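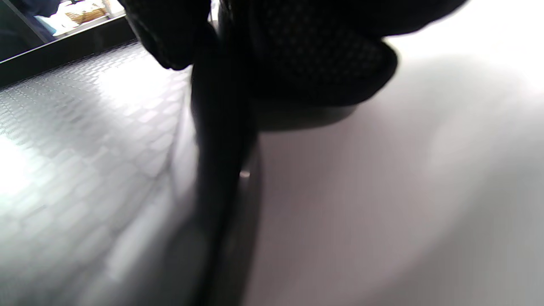
Melahat Gündoğdu did not believe in the well at Brornetgate. She had read the brochure twice on the bus, and both times she got as far as "restores what was lost" and turned to the window. Her brother-in-law had paid for the trip, so she went. She packed a sweater, her pills, and the black thing with the padded mesh that her niece had left on the pale gray surface, because it looked soft enough to keep the jar from breaking. The jar was for the water. Everyone in the family wanted some, and none of them had offered to come along.

The guide met the bus at the bottom of the hill. His name was Ataberk Ağca and he had the voice of a man who used to sell carpets.

"Six hundred and six steps," he said. "The saint climbed them on his knees."

"Who counted?" said Melahat.

"The saint."

"On his knees, and counting."

He smiled at the others and started up. She followed at the back, one hand on the rail. The rail was new. So was the paint on the sign for Gökçe, the tea house halfway, where a glass cost three times what it cost in town and the sugar was extra. A woman from Faserden was telling her husband that her knee already felt better. Melahat had seen her rest that knee for ten minutes on a bench and thought the bench should get some credit.

At the top there was a line. It moved slowly, since people wanted to cry before they drank and then wanted to cry after. When her turn came she leaned over the stone edge and saw a pipe.

"There's a pipe," she said.

"For the overflow," said Ataberk Ağca.

"It's running in."

He came and looked. He looked for longer than she thought he needed to, for someone who was up here every day in July.

"My mother drank from this," he said. "The year my father was away at Flendska. She was told he was dead, and she drank, and he came home."

"Was he dead?"

"No."

"Well, then."

He didn't argue. He held out his hand for the jar, filled it, wiped it down with his sleeve and gave it back to her. It was heavier than she had planned on. Behind her the woman from Faserden was asking whether they took cards.

Melahat went down sideways, the way the doctor had shown her. At Gökçe she sat and unscrewed the lid and smelled it. Chlorine, a little. She thought of Orhan's chair, and his reading glasses still in the drawer with the batteries. She looked to see where the guide was. He was busy with the tea bill.

She drank a third of it, then filled the jar back up from the tap by the restroom.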